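Kitchen and Cold Room Walk-Through - Okport Community Kitchen
Monthly check, March
Checked by: Isla Purves

1. Walk-in cooler, door and seal
Result: Pass
Comment: Door closes on its own from half open. Inside release works. Seal wiped down at the hinge side.

2. Produce storage
Result: Pass with comment
Comment: Greens are kept on the upper shelves, away from raw meat. Two crates had no date label. Labels added during the check.

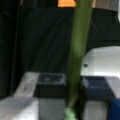 Item 2. Green stalk, pale at the lower end, dark cloth behind.

3. Slicer (Duvton)
Result: Fail
Comment: Blade guard is loose at the rear screw. Unit unplugged and tagged 817. Do not use until the guard is replaced - the part is on order from Stępień.

4. Work surfaces
Result: Pass
Comment: Clean at 6 a.m., before prep started. Sanitizer strength tested at both sinks.
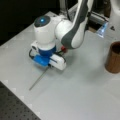
Can a tagged slicer be used if the guard is held on with tape?
Tape is not a repair. The tag stays on until the new guard is fitted and the kitchen lead has signed it off.

5. Floor and drains
Result: Pass with comment
Comment: Drain cover by the dish area rocks when stepped on. Reseat it before the Sunday meal. Mats are flat.

6. Fire extinguisher and blanket
Result: Pass
Comment: Gauge in the green. Blanket is on its hook, but a cart was parked in front of it. Cart moved.

7. Hand wash sink
Result: Pass
Comment: Soap and towels stocked. Hot water comes through quickly.

8. Trimming and peeling
Result: Pass
Comment: Knives stored in the rack, tips down. Cut gloves (Fonismont) in two sizes, no holes found. 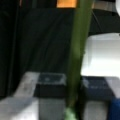 Item 8. Long green piece, lighter at the lower tip.

Open items: slicer guard, drain cover.
Copy to the kitchen lead and the binder by the back door.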